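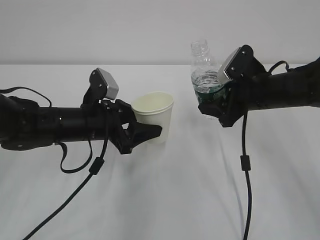

Horn is one of the oldest workable materials in the house, and one of the least noticed. Combs, buttons, spoons, shoehorns and knife scales were all made from it long before molded plastic came along. It grows on cattle, sheep, goats and buffalo as a hard sheath over a core of bone. The sheath is keratin, the same protein found in hooves and fingernails. Antler is a different thing. It is solid bone, and it is shed and grown again each year.

The trade in Venddale lasted 164 years. At its height the town had 32 workshops, most of them on the low street called Cindberg, near the tannery. Horns came in by the cartload with the hides. They were soaked until the core came loose, and the cores were sold off for glue or ground for fertilizer. The tips, which are solid, went to the button turners. The hollow middle was sawed into rings for the pressers.

Pressing is what sets horn apart from ivory or bone. When it is heated, horn softens and can be slit, opened and flattened between iron plates. Once it cools under pressure it stays flat. Pale horn can be split into sheets thin enough to let light through, and these were used as panes in lanterns. The old word "lanthorn" is often linked to this use, although the spelling probably came after the word itself.

Benedikt Grube still works horn in a shed behind the old Lauritsen comb factory. He learned on the factory's last line and bought 3 of its presses when it closed. A plain dressing comb takes him most of a day.

"The sawing is quick," he says. "The polishing is where the time goes. If you leave a scratch between the teeth, it catches hair forever."

He cuts the teeth one at a time, then rounds them with a narrow file and finishes with ash and oil on a felt strip. The offcuts go to a rose grower. Burnt horn has a strong smell, like singed hair, and he keeps the door open through June and July.

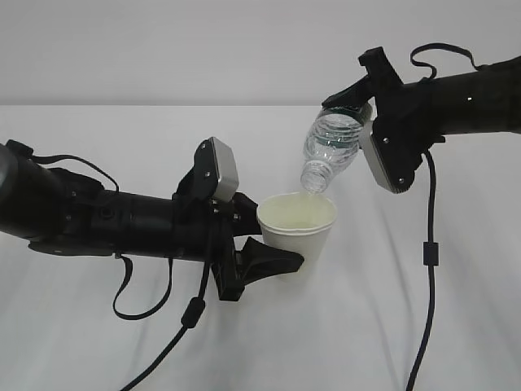
Can a warped horn comb be made straight again?

A slightly warped comb can often be flattened by soaking it in warm water until it gives a little, then clamping it between two smooth boards until it is cool and dry. A comb with cracks at the base of the teeth should be left alone.

The town museum at Lastodgate holds 266 pieces of local horn work, including a set of drinking cups with pressed rims. Most are kept in drawers, away from heaters and moths.

Comments

marlow_k: My grandmother had a horn shoehorn with a hook on the end. I still use it.

Tess R.: What oil does he use? Mine has gone dull and chalky.

oldfiler: Olive oil worked for me, Tess. Very little, and wipe it off after an hour.

Related articles
How Bone Buttons Were Cut
Tortoiseshell and Its Substitutes
The Glue Boilers of Venddale
Caring for Old Knife Handles

Contact us | Copyright, all rights reserved | Back to top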